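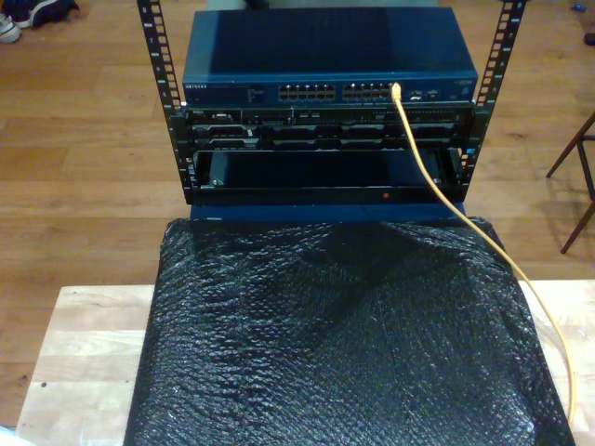 The practice rack, with the yellow cable plugged into the switch.

I went to the Waldale student robotics club on 11/1/22, for the visitors' session. The club has two projects running this year and I spent most of my time with the cabling one, which they call Kevex. The task is to get a robot arm to handle a network cable and put the plug into a chosen port.

Henok Alemayehu took me through it. The students began in April with thick rope, moved on to power leads and then to Ethernet. Plugs are harder than they look, he said, as a small tilt at the wrist is enough to miss the socket. The club has logged 505 attempts so far, and 49 of those were thrown out over a badly set start position. They keep a paper log as well as the files - I was shown both. 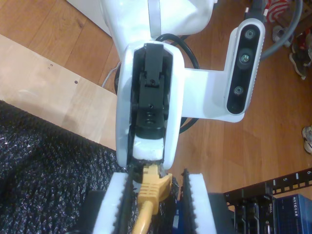

Zinash Ejigu said the grip pads had taken more of her time than the code. The first set were smooth and let the cable turn, and the team cut five versions before settling on teeth.

There was a fair amount of waiting between runs. Nele Postma used one of the gaps to explain the scoring for the Meliseo competition, where a team gets more for a clean insertion than for a quick one. Waldale has not entered before. The entry form was still being filled in when I left, and they were short of a second driver for the van.

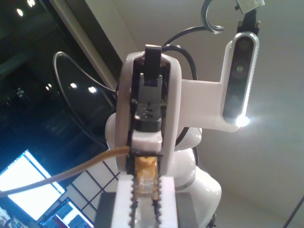 Connector held in the gripper, depth camera to the right.

Tea was in the corridor. The next visitors' session is open to parents, and names go to Roy Ellwood.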